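Grultora Supper Room – Minutes of the June meeting

Opened at 7 pm with a warm welcome, and thanks to everyone who came out in the cold.

1. Tables
The light wooden tops from Cuvetti were much admired, and it was agreed we should keep them bare wherever we can, with no cloths to launder.

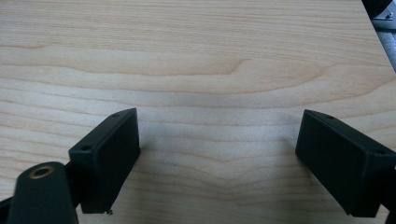
Pale wooden tabletop, supper room.

Moved and carried that we order 2 more, provided the whole job stays under $3000 with delivery.

2. Place settings
A long and very friendly discussion. The grey and white striped placemats with the black plates were preferred over the plain ones, and most of us liked the cutlery standing in the wire rack beside the mat, so people can help themselves. One member still favours the fork laid out above the plate – we agreed to try it both ways at the next supper.
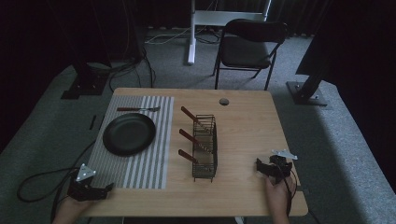

3. Crockery and storage
Panemer has quoted for more black plates and will hold the price for 3 weeks. Desjardins has yet to reply, so we will ring them again.
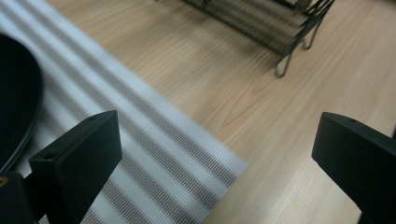 It was also felt that felt pads between stacked plates would be money well spent, and that the cupboard by the urn could do with a good tidy before anything new goes in.

Closed at nearly 9 pm, followed by tea and a very good lemon slice.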